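## 4. Setting Up the Check-In Station

This section applies to all Rundmont community ride and walk events held on public streets or park paths. The station must be open by 7:30 a.m. and remain staffed until the last participant has signed out.

1. Place the station at least 500 feet from the start line, on level ground.
2. Set up two tables. Use the first for registered participants and the second for walk-up registration.
3. Switch on the Vomov tablet and select **Event Day**. Confirm that the participant list has loaded before opening the line.
4. Sort the bib numbers in ascending order. The standard box holds 124 bibs.
5. Collect a signed waiver from each participant. A parent or guardian must sign for anyone under 18.
6. Check each rider's helmet for fit. The strap should lie flat and close snugly under the chin.

> **Caution:** Do not issue a bib to a rider without a helmet. Direct the rider to the loaner table.

> **Note:** If the tablet loses its connection, continue on the paper form. Enter the paper records before closing the station.

### 4.1 Loaner Equipment

1. Record the item number and the borrower's bib number on the loaner sheet.
2. Wipe each helmet before it is lent again.
3. Set aside any item with a crack, a frayed strap or a missing buckle, and attach a red tag.
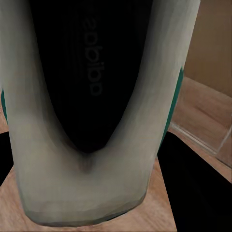

*Suqin Zou*

### 4.2 Closing the Station

1. Compare the sign-out sheet with the participant list. Report any unmatched name to the route lead.
2. Return loaner equipment to the Zosport storage bins and lock them.
3. Place waivers in the gray envelope and write the event code on the front.
4. Select **Close Event** on the tablet. Records cannot be edited after this step.

Replacement forms may be requested from the events office through the end of August.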